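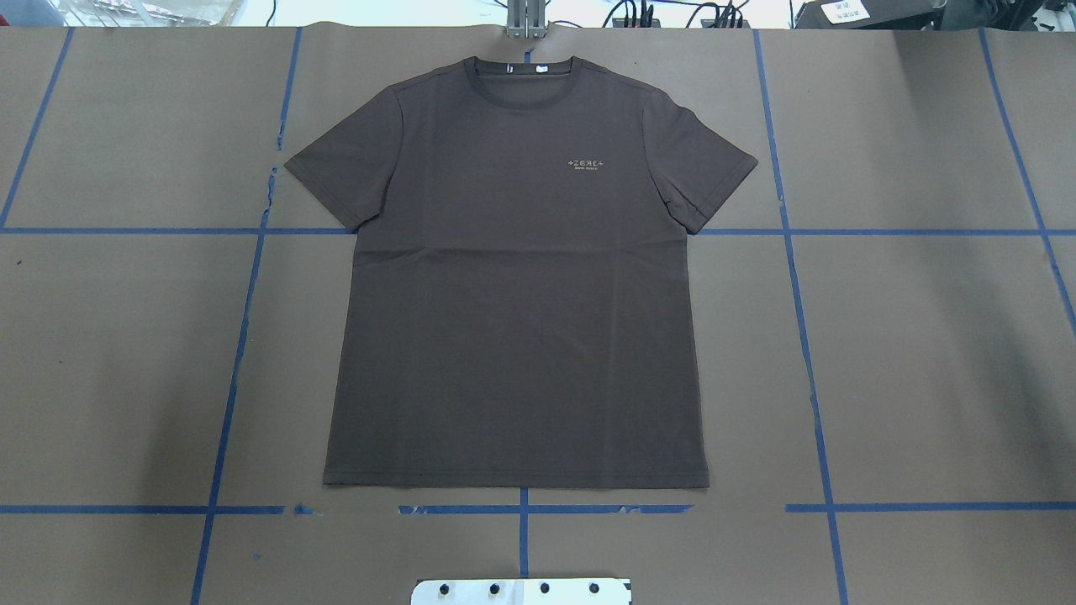
T-shirt, dark brown, front side up on the kraft paper.

Notebook, January. Residence permit renewals, Gralstead and Drakton

Started 8:40. Continued with the letters from the Gralstead office. The question is still the same one: how long does a person wait between the day of application for renewal and the day of the decision, and what paper does this person hold in the meantime. The law says the old permit stays valid while the application is open. The employers and the landlords do not always know it, so the waiting time is also a time of trouble.

The full set is now 918 files. Of these, 108 have no date of application which I can read. In most of them the stamp is over the signature, or the first page was scanned too light. I put them in a separate sheet called "undated" and I did not guess. Earlier I used the date of the fee receipt as a replacement, but I have now taken this out again. In Drakton the fee is paid at the first appointment, in Gralstead it is paid by mail before, so the two receipts do not mean the same thing.

Changed in the codebook:
"Pending" is now only for files where no letter was sent at all.
"Incomplete" is for files where the office asked for one more document. I write which document, in the words of the office.
"Decided" needs a decision letter. A note in the margin is not enough.

Question which I could not close: when the office sends a file back as incomplete, does the clock begin again? The Gralstead letters say nothing. One Drakton letter says "your application will be considered as received on the date on which it is complete". If this is the rule everywhere, the published waiting times are shorter than the real ones, and the difference falls on the people whose papers come slowly from abroad. I asked Serrano if they have the internal instruction. No answer until now.

11:15. Double coding of 20 files, taken by random number from both towns. We disagreed on 2. Both are cases where the applicant changed the employer during the wait. I coded it as a new application, the second coder as the same one. Proposal for the codebook: same file number means same application, also if the ground is different.

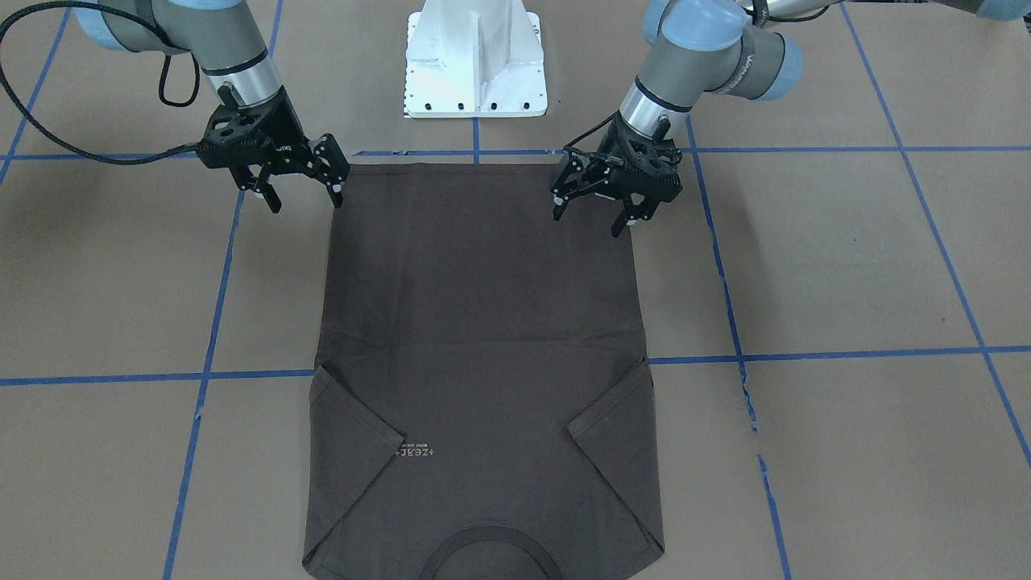 Fouad Amrani: I would be careful with the file number. In Drakton they keep the number for the whole family, so a wife's renewal and a husband's renewal can come under one. Please take number plus date of birth. And do not close the question of the clock before we have the instruction, even if the one letter looks clear.

He is right about the families. I checked in the Drakton sheet and found siblings who were merged as one applicant. Corrected by hand, old version kept in the folder with the ending "before_split". The key is now number plus date of birth, in both towns, although in Gralstead it makes no difference so far.

14:30. Began the comparison with Drurmont. They have a different system there – the renewal is decided by the regional office and the town only collects the papers. This means two dates of receipt for each file, one at the town counter and one at the region. I take the town date, as it is the day on which the person did their part. The regional date goes in its own column. The letters are also longer and more polite, but the information about the right to work in the waiting time stands on the back page in small type. In the Gralstead letters it is in the first paragraph. I would like to compare this separately, maybe with a short note for the legal clinic.

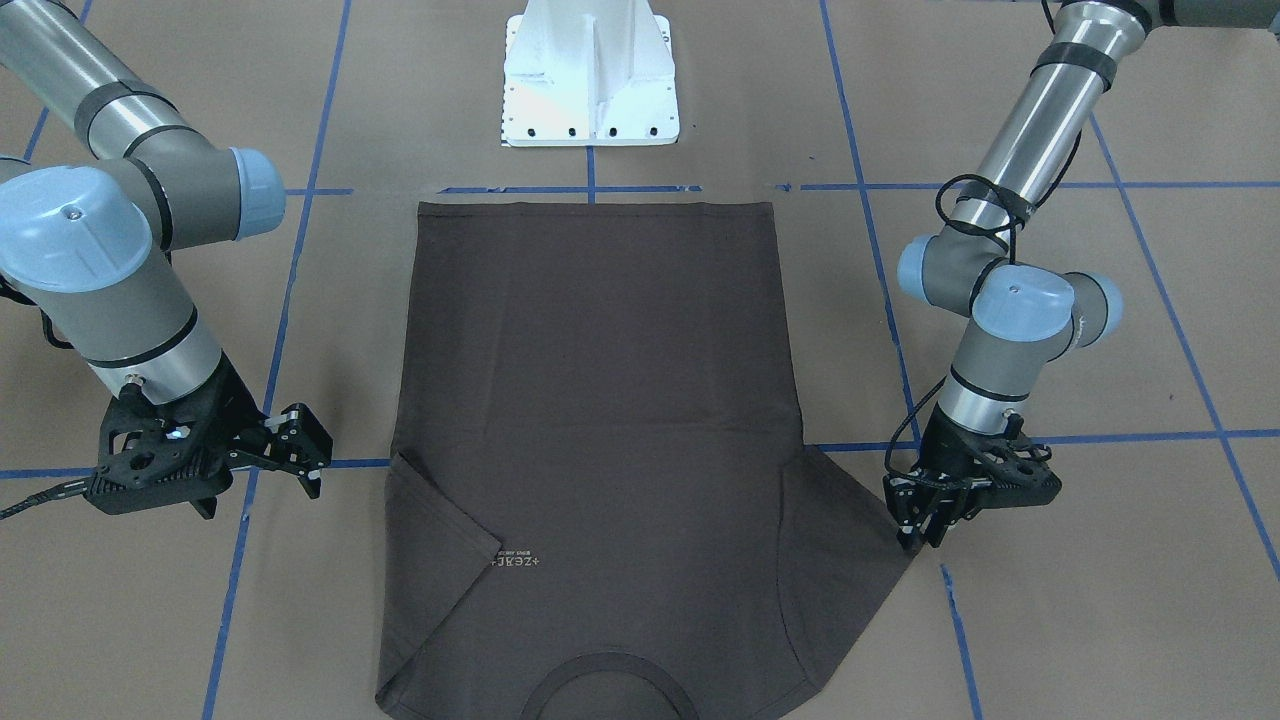
One sleeve folded in, the other one still out.

To do:
Write again to Serrano about the internal instruction, and ask also from which month it applies.
Try the undated files with the original paper. The archive at Gralstead opens its reading room in the mornings only.
Repeat the double coding with the new key.
Remove names from the Drurmont scans before they go in the shared folder. The passport copies stay out completely.
Ask Fouad if a withdrawn application counts as decided. I have left these cells blank for now.

Stopped 17:05, backup is done.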